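首页 > 帮助中心 > 积木与木板 > 常见问题

伊尔纳姆利(Irnamley)彩色积木与拼接木板:大家常问的问题

2018年2月更新 分享 16 评论 7

一月份店里收到的来信比往常多,许多家长问的是同一类事情:木板怎么擦、积木上的纹路要不要紧、小朋友到底几岁可以玩。我们干脆把回信整理到一页里,写得啰嗦了些,还请您慢慢看,看到用得上的地方停下来就好。
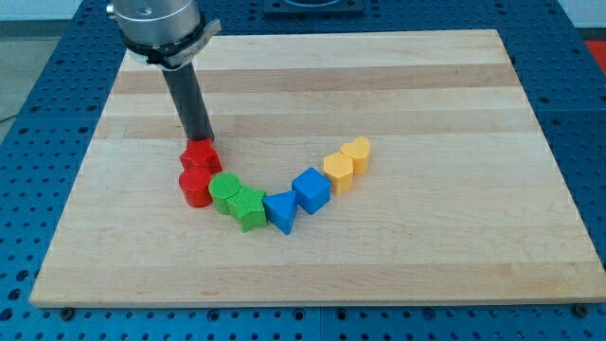

先说一句,积木和木板是分开卖的。家里已经有一块平整的大木板,或者有张不怕磕碰的矮桌,就不必再买我们的,省下来的钱给孩子多添几块积木也挺好。

积木表面一道一道的细纹,是没做好吗?

不是的,请放心。一层一层叠上去成形的塑料件,表面多半都会留下这样的细纹。我们试过把它打磨得很光滑,样子是漂亮了,可小朋友的手一出汗就容易打滑,后来还是决定留着。您用指腹顺着摸一遍,要是碰到扎手的毛刺,那就是我们的疏忽了,写信来,我们给您换。

星星形状的积木好不好拿?

比方块稍微难一点。星星有尖有凹,小手第一次去抓,常常抓到两个尖角上,一提就歪。可以让孩子先学着从上面往下捏,捏稳了再往上提,慢慢来。有的孩子一个下午就会了,有的要过好几个星期,这都很正常,不用拿来比较。

木板的颜色深浅不一,能不能挑一块颜色均匀的?

这个问题问的人真多!木板是用浅色木条一条一条胶拼起来的,木头本来就有深有浅,有的近乎奶白,有的带一点蜂蜜色,偶尔还夹着小木节和深色小点。我们不做染色,所以没有办法保证两块板长得一样。若是您实在喜欢浅一些的,下单时在备注里写一句,打包的同事会尽量替您挑,只是不敢打包票。

木板多大合适?

我们最常推荐长边60厘米的那一款。孩子坐着,手臂伸开就能够到远的那一边,摆完一排积木还有地方放胳膊。再大的板当然也有,不过收起来要占一整面柜子侧边,家里地方小的话,请先量一量再决定。

积木除了往上搭,还能怎么玩?

我们自己最喜欢的是“摆弧线”。把积木在木板上排成一道浅浅的弯,像一个没有合拢的碗口,同样颜色的挨在一起。听上去简单,小朋友摆起来却很专心,哪一块该往里收一点,哪一块该往外让一点,都得自己看、自己调。摆好以后,还可以请孩子闭上眼睛,您悄悄拿走一块,让他猜猜少了什么颜色。大一点的孩子会反过来考您,您可要认真答!

另外一种玩法是讲故事,从弧线的一头开始,每碰到一块就讲一句,讲到另一头故事就得收尾。我们收到过一封信,说家里的故事总是讲到红色就不肯往下走,因为红色那里住着一条龙。

几岁可以开始玩?

我们建议三岁以上,并且有大人在旁边。还爱把东西往嘴里送的孩子,请再等一等。

木板和积木怎么清洁?

木板用拧得很干的软布顺着木纹擦,擦完竖起来晾,不要靠着暖气,也不要泡水,胶拼的板子最怕一面湿一面干。积木可以用温水加一点洗洁精,纹路里的灰用旧牙刷刷一刷就出来了。请不要放进洗碗机,也不要用开水烫,塑料受热会变形。

少了一块,能单独补吗?

可以的。在“零件补购”里选形状和颜色,编号839是补件专用信封,一个信封里放几块都行,运费只算一次。不同批次的颜色会有一点点出入,红色尤其明显,介意的话请附一张旧积木的照片,我们对着颜色找。

阿米尼(Amini)系列的积木可以混着用吗?

可以混着摆,大小却不完全一样,叠高的时候会不太稳。单纯排队、分颜色是没有问题的。

木板中间有一点翘,还能修好吗?

轻微的翘通常可以自己缓过来。把鼓起的那一面朝上,平放在桌上,压几本厚书,放上7天再看。还是不平的话,请拍一张侧面的照片寄到客服信箱,并写上订单号。

退换货怎么办理?

收到后16天以内,东西没有明显使用痕迹,都可以退换。积木请连同布袋一起寄回,木板请用原来的纸箱,四个角垫厚一些。收件地址是乌尔图迪耶(Wultudier)仓库,具体门牌印在随货的小卡片背面。Memuvside门市也收退换的积木,木板太重,就请不要特地搬过去了。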